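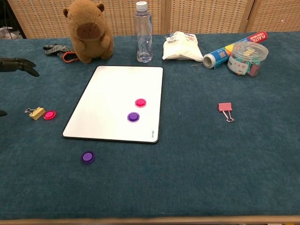

Week 2 handout: How pricing works in a small shop
Small Business Basics, evening section
January 23, 2026

Hi everybody. I promised I'd write up what we covered, partly for the people who had to leave at the break and partly for me, so I remember what I said when you quote it back to me in November. These are loose notes. The slides have the formulas in bigger type.

Where we left off

Last week was fixed costs and variable costs. Quick version if you missed it: fixed costs are the ones you pay whether you sell anything or not (rent, insurance, the phone line), and variable costs are the ones that grow with every item you sell (the item itself, the bag, the card fee). Some costs sit in between and drive everybody crazy. Electricity is the classic one. You pay a base charge and then you pay for use. For this class, split it in two and move on.

We're still using the same practice shop, Koketti, which sells gifts and stationery out of one small storefront. Koketti buys a good part of its paper goods from Clornia and the rest from whoever is at the trade fair. All the numbers below are Koketti's numbers for one month.

Markup and margin

I spent way too long on this on purpose! I've seen people run a store for years and mix these two up, and it costs them real money.

Markup is measured against what you paid. Margin is measured against what the customer pays you. Say a notebook costs you $6 and you sell it for $10. You made $4. Your markup is 4 divided by 6, so 67 percent. Your margin is 4 divided by 10, so 40 percent. Same notebook, same four dollars, two very different-sounding numbers.

The trouble starts when a supplier says "everyone gets 50 on this" and you don't ask 50 what. A 50 percent markup on that $6 notebook gives you a $9 price. A 50 percent margin gives you a $12 price. Ask. I ask every time and I've never had a rep laugh at me (one sighed).

To get a price from the margin you want:
price = cost divided by (1 minus margin)
So for a 40 percent margin on a $6 item: 6 divided by 0.6 = $10.

Please don't just add 40 percent to the cost and call it a 40 percent margin. Somebody did it on the board on Tuesday, and it was me, and I'm glad you caught it.

Break-even

Koketti's fixed costs for the month come to $1,968. The average item sells for $20 and has $12 of variable cost, so each sale leaves $8 to put toward the fixed costs. That $8 is the contribution. Divide 1,968 by 8 and you get 246 items. Item 246 gets you to zero, and item 247 is the first one that puts anything in your pocket.

Two things came up in discussion. One, "average item" is hiding a lot. A shop that sells mostly greeting cards needs a great many more sales than a shop that sells mostly desk lamps, so if your mix shifts, redo the math. Two, owner's pay. The $1,968 doesn't include any. If the owner wants to take home $1,000, add it to the fixed costs and do the division again: 2,968 divided by 8 is 371. That's a big jump, and the room got kind of quiet, which I understand.

Try it at home with an 11 percent drop in price and the variable cost left alone. The $20 item becomes $17.80, the contribution falls to $5.80, and break-even goes from 246 items up to 340 (339.3, and you can't sell a third of a card). Look at how hard a small discount hits. This is the one calculation I'd love for you to still have in your head next year.
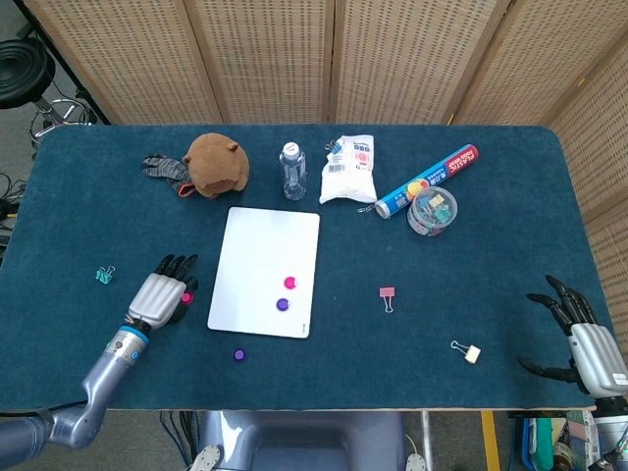 Bundles are where pricing gets fun, and also where I see the sloppiest work. The idea is that you put a main item together with something small that goes with it, charge a bit less than the two would cost apart, and hope the customer who came in for one goes home with both. Good bundles have an obvious reason to exist. Take a small whiteboard and a little round magnet, like the white board with the rounded corners and the pink magnet in the photo. You can explain that pair to a customer in one breath. Say the board sells for $18 and costs you $10, and the magnet sells for $2 and costs you 50 cents. Apart, that's $20 in sales and $9.50 in contribution. Bundle them at $19 and you keep $8.50. Compare that with the $8 you'd make on the board alone, and you're 50 cents ahead on every customer who wasn't going to buy the magnet, and a dollar behind on every customer who was.

So the whole question is which customer you've got more of. With those numbers you need at least two "wouldn't have bought it" customers for every "would have" just to come out even. Most owners guess. You can do better by looking through a few weeks of receipts before you set the bundle price.

Slow stock

We only got partway into this. Hakim, the second practice shop in your packet, has $1,240 tied up in calendars at cost, and it's already late January. What's the right price for a calendar in late January? The money you spent on them is gone whatever you do. The useful question is what you can get for them now, and what you could buy with that cash that would sell. People hate this part. I hate it too, I once held on to a shelf of mugs for two winters.

We'll finish Hakim next time and start on Anside, which is the online-only one and has shipping costs to make everything messier.

For next week

Read the Anside pages in the packet, just the first section.
Do the break-even table for Koketti at prices of $18, $20 and $22. Leave variable cost at $12 and fixed costs at $1,968.
Pick a bundle you've seen in a real store and work out, with guessed costs, who it makes money on and who it loses money on. Half a page is plenty.

Bring a calculator, a phone one is fine. If the side door's locked, use the front.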